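Dish arm at work, month two. Anybody else living with one?

suds_and_duds wrote:

So our cafeteria kitchen got a Drunix arm in January and I said I'd report back, so I'm reporting back. I've been on dish for years, mostly lunch shift. The arm does the rack work now, bowls mainly, and I do the scraping, the pots, the knives, and whatever it gives up on.

First couple of weeks I hated it. It's slow! I can clear a rack while it's still thinking over one bowl. But it doesn't get a sore wrist and I do, and by the end of a shift I'm a lot less wrecked than I used to be. I went home last night and cooked an actual dinner — haven't done that on a work night in ages.

What I don't love is that there used to be two of us back there and now it's me and the arm. Denise moved up front to the register. She likes it fine, I miss having somebody to complain to.

gravyboat_88 wrote:

That last part is the whole story, isn't it. "Moved up front" this year, and next year there's no up front. We had the same talk at the hotel when the Trivden machine came in. Everybody keeps their job, they said. Everybody did, but three people left on their own and not one got replaced.

lurking_in_the_walkin wrote:

Counterpoint, my place couldn't keep a dishwasher longer than a month before any robot showed up. People quit by text. If an arm takes the boring half, I'll take the arm.

gravyboat_88 wrote:

Or they could pay the dishwasher more. Just a thought.

suds_and_duds wrote:

You're both kind of right? I did get a bump when they changed my title, 100 a month before taxes. Nice, but I'm also the one who gets called over every time it stops, so I've been saying it should be more. My manager is "looking into it."

Panya Thammasiri wrote:

I run the kitchen side at Mwakalinga, and we keep a paper tally next to the sink. Last month the arm handled 1427 pieces and a person handled 549. I expected the hours to drop by the same share and they didn't, not even close. Somebody still has to load, sort, and check for stuck-on food. I'd tell any manager to ask the dish crew before signing anything, and I say that as a manager who didn't.

suds_and_duds, how does yours hold the bowls? Ours chipped a few until we changed how we loaded them.

suds_and_duds wrote:

By the edge, one finger inside and one outside, and the bowl's up on its side. I'd have grabbed it the same way with a thumb. Yellow one next to the white rack:

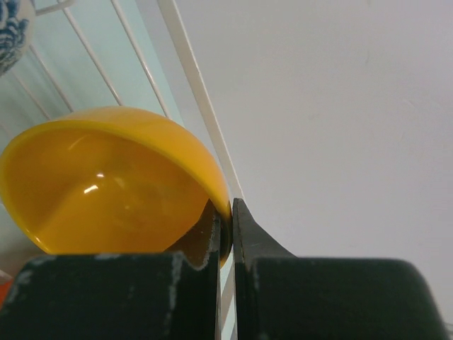 Last edited by suds_and_duds on 2020-02-23

No chips so far, knock on wood. The shiny ones worry me more than the plain ones, I always think they're going to slide. You can see the fingers are scuffed up already, so I asked the service guy when those get swapped and he said he'd email me. Still waiting.

lurking_in_the_walkin wrote:

Ha, that's my exact grip. Does it do mugs?

suds_and_duds wrote:

Mugs are mine. It tried for a week and I asked them to turn that part off.

gravyboat_88 wrote:

I'll give it the bowl. Still want to know who's standing at that sink in two years and what they're making.

Panya Thammasiri wrote:

Fair question, and I don't have an answer. Our contract comes up for renewal and we're getting a quote from Zasex too. I'm putting dish crew pay on the same page as the lease this time, so the owners have to look at both. I'll post what they say.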